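Cavville Home Forum > Bedroom and Closet > Storing winter coats when you have no closet space

Washing and storing a puffy down jacket - what do you do with yours?
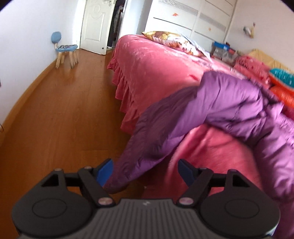

Post 1
pillbox_north
Member, posts: 2706

It's February and mild enough where I live that the heavy coats are on their way out. I'm going through everything in the spare bedroom at the moment. The bed is the only flat surface in there big enough to work on, so it all goes on the bed first: blankets, cushions, the purple down jacket, whatever else came off the shelf.

The jacket is what I need help with. It's a long-sleeved puffy one, quilted, filled with down. Last year I rolled it up tight, pushed it into a vacuum bag and slid it under the bed. When I took it out in the fall it was flat as a pancake and it took weeks of wearing before it looked normal again. One panel near the elbow never did come back all the way.

The wardrobe is full. What I have left is a rail behind the door that holds a few hangers, the space under the bed (behind the bed skirt, so it can look as bad as it wants to), and two shelves. The shelves are full.

Questions:

1. Do you wash down before you put it away, or just air it?
2. Hang or fold?
3. Is there any kind of bag that won't crush it?

Thanks.

----------

Post 2
marl_and_moss

Wash it first. Skin oil and food spots you can't see in February turn yellow by October. Front loader, cold or cool water, a cleaner made for down, extra rinse. Then the dryer on low with a couple of clean tennis balls. It takes far longer than you'd expect. Mine went through three low cycles and I still found a damp clump under the arm.

No vacuum bags for down. You already found out why.

----------

Post 3
TwoDrawerDesk

I don't wash mine every year. I wipe the collar and cuffs with a damp cloth and a drop of dish soap, let it dry on a hanger for a day, and put it away. Washing takes something out of the jacket every time, and the one I have is 11 years old and still warm.

For storage I use a cotton pillowcase. King size. Fold the sleeves in, fold the jacket in half once, slide it in loosely, and close the end with a safety pin. It goes under the bed on its own with nothing on top.

----------

Post 4
marl_and_moss

A wiped collar is not a clean jacket. The lining is where the sweat goes.

----------

Post 5
TwoDrawerDesk

I wear a sweater under it. The lining is fine.

----------

Post 6
hobbinsgate

I'd hang it. A wide hanger, the kind with shaped shoulders, and a cotton garment cover or an old sheet with a hole cut in the top. Zip the jacket closed before you hang it so the front doesn't sag.

If your rail only holds a few things, give the space to the coat and fold the blankets. Blankets don't care.

----------

Post 7
pillbox_north

The rail is my problem. If I hang the jacket there the door won't open all the way, because a puffy jacket on a wide hanger sticks out a long way. I measured how far the door has to open for me to get the laundry hamper in and it's not going to work. I could take the hamper around by the hall but I'd be annoyed every time.

So under the bed it is, unless someone has another idea. The bed skirt is the gathered kind that goes down to the floor, so dust is not too bad under there, but it isn't zero either.

----------

Post 8
quartzlamp

Under the bed is fine with a lid over it. I have the Skorus underbed box, the tall one, and a down jacket fits in it with one fold. The lid doesn't press on it. I would not get the short one. I had that first and the lid bowed up in the middle and wouldn't stay clipped.

Check the height under your bed before you buy anything. I didn't, and the tall box scraped on a cross bar until I turned it the other way.

----------

Post 9
ferrisandco

Seconding a box with a lid, but drill a few holes in it or leave it open a crack. Down in a sealed plastic box can get a smell if there's any moisture left in it. I put mine away "dry" one year and it came out smelling like a wet dog. Had to wash it in the fall anyway.

----------

Post 10
marl_and_moss

Which is why you dry it until you're sure and then leave it out overnight. Squeeze every panel between your fingers. If you feel a lump, it isn't dry.

The holes will let carpet beetles in, so I'd skip them.

----------

Post 11
ferrisandco

Never had a beetle. Had the smell. People can pick which one they worry about.

----------

Post 12
quartzlamp

A zippered fabric box gets around both. Paiva makes one with a cotton top and stiff sides. The zipper on mine is slow at the corners but the box holds its shape and the jacket came out looking the way it went in.

----------

Post 13
noonbus

Are we only talking about the jacket? OP said there are blankets and cushions too. I'd do the pile in this order or you'll be in that room all day:

Start with what has to be washed and get it in the machine. While that runs, fold the blankets, one at a time, all to the same width so they stack. Cushions last. They can stay on the bed if it's a spare room. A couple of cushions on a guest bed look normal, and you don't need to find a place for them.

Small stuff goes in one container and you sort it another day. I use any plastic box with a handle. Don't stop to sort small stuff in the middle of the big stuff. I have lost whole afternoons that way.

----------

Post 14
pillbox_north

I am already guilty of the small stuff. There's a blue box up by the pillow and a pile next to it that was supposed to go in the box, and I started reading labels.

The blankets I can manage. I'll fold them to the width of the shelf like you said. At the moment one is folded and the rest of the pile is more of a bundle situation.

----------

Post 15
hobbinsgate

Put a clean sheet down on the floor next to the bed if you're going to be moving the jacket around. Sleeves on those things slide right off a bedspread, especially a shiny one, and you end up with the cuff dragging across whatever is on the floor. I washed one, dried it for an entire evening, and then found a gray line on the cuff from the floor.

----------

Post 16
pillbox_north

Good point. One sleeve has been hanging down off the side for most of this thread. I'll put a sheet down.

----------

Post 17
TwoDrawerDesk

Or fold the sleeves across the chest as soon as you lay it down. Front zipped, face up, left sleeve over, right sleeve over, then leave it alone.

----------

Post 18
gullwingpan

I'm going to disagree with nearly everyone and say the laundromat. A down jacket in a small home washer comes out with the fill all bunched up at the hem. The big front loaders at the laundromat give it room. So do the dryers. I pay for one wash and two dryer runs, bring a book, and it's done the same morning. Don't go at 6 p.m. when everyone else is there.

I use Pillness down wash. It doesn't foam much, so don't keep adding more because you think it isn't working. I did that and had to rinse it two extra times.

----------

Post 19
marl_and_moss

No argument on the big machines. If your home washer has a post in the middle, don't even try it. I've seen one tear a seam open and there was down in the lint trap for a month.

----------

Post 20
pillbox_north

Mine is a front loader but a small one. The dryer is small too. I think the laundromat makes sense for this, and I can bring the thick blanket along while I'm at it.

Does it matter which way out the jacket goes?

----------

Post 21
gullwingpan

I turn mine inside out for the wash and right side out for the last part of the dryer. Zippers closed, pockets empty, pocket zippers open. Check the pockets twice. A tissue in a load with a down jacket is a bad day.

----------

Post 22
TwoDrawerDesk

Read the tag first. Some of them say no dryer at all, and then you're looking at days on a flat rack, turning it and breaking up the clumps by hand.

----------

Post 23
pillbox_north

Tag says machine wash cold, tumble dry low, no bleach, no iron. Nothing about inside out, so I'll go with what gullwingpan said.

Plan for now: laundromat in the morning, jacket out on the bed overnight with the sleeves folded over, then into a tall box with a cotton cover on top and the lid set on loosely. Nothing stacked on it. I measured under the bed and the tall one clears with room to spare as long as I go in from the foot end.

----------

Post 24
hobbinsgate

Put a label on the outside of the box. I bought a second pair of snow pants because I forgot I had the first pair under the bed.

----------

Post 25
noonbus

And take it out once in the middle of summer and shake it. Takes a minute.

----------

Post 26
ferrisandco

Sniff it while you're at it.

----------

Post 27
pillbox_north

Back from the laundromat. One wash, two dryer runs, then a third short one for the hood and the underarms. The flat panel by the elbow is better than it was, still not perfect. The thick blanket took longer than the jacket did.

I'm leaving the thread open in case anyone knows whether you can get a bit of down moved along inside a panel without opening the stitching.

----------

Post 28
marl_and_moss

Pinch the lump and work it along with your fingertips while the jacket is warm from the dryer. If the panel has lost fill there's nothing to move, and it'll stay thin.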